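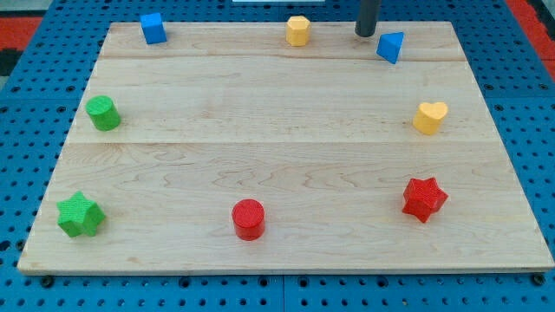 *Eight blocks on a maple board. The dark grey rod at the top is the end of the robot's arm.*

# How do you teach a robot to push a block?

Quick version, for people who want to get to the snack table: you show it. Lots and lots of times.

Now the longer version.

## A robot doesn't know anything

Not at the start. If you say "push the red star next to the green star" to a friend, they just do it. Easy. They know what red is. They know what a star is. They know "next to".

A brand new robot knows none of that. It's got motors and that's your lot.

So somebody has to be the teacher. At Plorkach, our robot club, that is mostly Mehrangiz Nikzad. She's very patient. She needs to be.

## Way one: hold its hand

You switch the arm to floppy mode (the grown-up word is *compliant*, no need to remember it). Then you get hold of it and move it where you want it to go. Like helping a baby wave bye-bye.

The robot feels its own joints bending and saves it all up. How far, how fast, which way.

Good bits: simple, no gadgets needed.
Bad bits: your arm aches. Also your big hand can get in the way of the camera, and then the robot can't see the blocks properly!

## Way two: drive it

Remote control. A bit like a game. You hold a controller, you move your thumb, and the arm moves too. Nobody's hands on the table.

Sounds easier. It isn't, at first. Push a block a bit off centre and it spins round in stead of going straight. Try it at home with a pencil and a rubber. See?

Stars are tricky because of the points. Cylinders are a pain too, they slide off to one side. The cube is kinder if you push flat on a side.

## What gets saved

Every go is called a **demonstration**. Three sorts of stuff go in it:

- what the camera saw
- where the arm was
- what the teacher told the arm to do

Often some words as well, such as "move the blue triangle towards the yellow heart". That's how the robot starts to match words with pushing.

One demonstration is not much use. Move the heart a little bit and the robot is lost. So you shuffle the blocks and go again. And again. Shahram Kazemi did 26 in one afternoon in July and then had to lie down on the floor.

## Do mistakes count?

Some of them, yes! Say you push the cube too far, then you go round the other side and nudge it back. Keep that one. Now the robot has seen how to fix a muddle.

But if you dropped the controller, bin it and start over.

## Then what?

A computer looks through all the demonstrations and hunts for patterns. *When it looked like this, the teacher went that way.* After that the robot has a try with no one driving. It might go wrong. Then it's back to Mehrangiz for more lessons.

## Have a go without a robot

You need 2 people, one blindfold and some blocks or cups.

1. One of you is the robot. Blindfold on, one finger out.
2. The other one is the teacher. Gently steer the robot's hand so the finger pushes a block across the table.
3. Do it 6 times, same push, same start.
4. Robot tries alone. Teacher keeps quiet!
5. Now move the block a tiny bit and let the robot try agian.

Number 5 is the hard one. Have a think about why, and what a camera would change.

**Hard words**

*Demonstration*: one go at showing the robot a job.
*End effector*: the bit on the end of the arm that does the touching.
*Teleoperation*: driving a robot from a distance.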